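Call for participants: does "eat your greens" advice do anything?

Hivedby is looking for 40 adults to take part in a ten-week study of everyday vegetable advice. You will have heard most of it already. Carrots help you see in the dark. Raw is better than cooked. Peel nothing. Some of this has been printed in household leaflets since at least 1926, the date on the oldest one in our files, and we have found very little sign that the people handing it out ever checked whether readers followed it.

We are not out to prove that vegetables are bad for you. We doubt that telling people to eat more of them changes what ends up on the plate, and we would like to be shown wrong with decent records. Our first survey drew 3515 replies and was close to useless, as nearly everyone claimed to eat better than their shopping receipts suggested. So this time we are asking for receipts.

What you would do

You keep a food diary on paper, three days a week, and hand over your grocery receipts. Half of the group will get a weekly advice sheet by post. The other half will get nothing until the end, when they can have the whole set if they still want it. Which half you land in is decided by lot and we can't swap you.
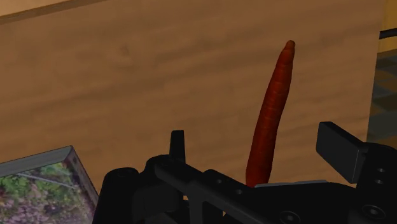 A carrot. Computer-generated picture.

There are no tablets, powders or blood tests. We will not weigh you. If you are hoping to lose weight or sort out a health problem, please see your doctor, as this study will be no help with either.

Who can apply

You should be 18 or over, do most of the food shopping in your household and be able to read English comfortably. You do not need to like vegetables. In fact we have too many keen gardeners on the list and would be glad of people who find the whole subject tiresome. Anyone paid to give diet advice is ruled out, as is anyone who sells supplements.

What you get

A payment of £42 at the end, plus postage. It isn't much for ten weeks of writing down your dinners, and we would sooner say so now than have you drop out in week three. Results go to everyone who took part, including if they are dull.

How to apply

Write to Kwan-ho Ko at the Hivedby office by 25 April 2020, with your name, postal address and a line or two on who eats in your home. Diaries start in June. Questions about how receipts are stored should go to Chin-lung Lui, who will also destroy them on request.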